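The app was called Lakel, and Bello Abubakar had promised his sister he would use it for 20 days before he said anything rude about it.

It asked him each evening how he felt, on a scale of faces. He always picked the middle face. Then it asked why, and he typed "tired" or "work" and put the phone on the arm of the sofa.

On the fourth evening it asked something else. Is there a person you have stopped writing to?

He looked at that for a while. Then he typed the name Omoregie, which he hadn't typed since May of the year before, and Lakel said thank you for telling me, and would he like to say more.

He wouldn't. He went to bed.

In the morning he caught the bus to Grotow and sat upstairs at the front. Lakel sent a breathing exercise at the Fister Road stop. He did it with his mouth shut so the woman beside him wouldn't notice. In for four, hold, out for six. He felt no different, but the bus got there.
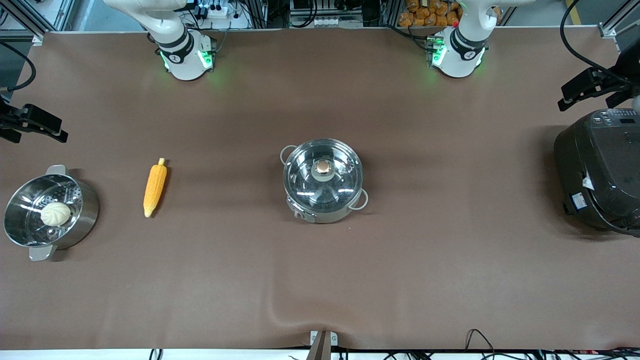
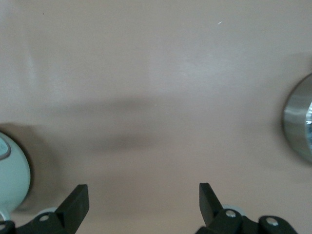 At lunch he opened the app again and typed for longer than he meant to. He wrote that he and Omoregie had shared a flat, that there had been a row over the deposit, and that the sum was £43. He wrote that he had been in the right. He deleted that and then put it back.

Lakel asked what being in the right had been like since then.

"Quiet," he typed.

It gave him the middle face to press, and the two on either side. He pressed the one on the left for the first time. The app offered him a phone number for people who needed to talk to someone that day. He didn't need it, but he read it through to the end - it seemed polite.

Walking back to the bus he found the old thread. The last message was his own, long and numbered like a complaint to the council. Under it was the empty box.

He wrote, "Are you still at the same place?" and took out the word "still", and sent it.

That evening Lakel asked how he felt. He told it he was waiting for someone, and it asked who, and he left the phone on the arm of the sofa, face up this time, and went to put the rice on.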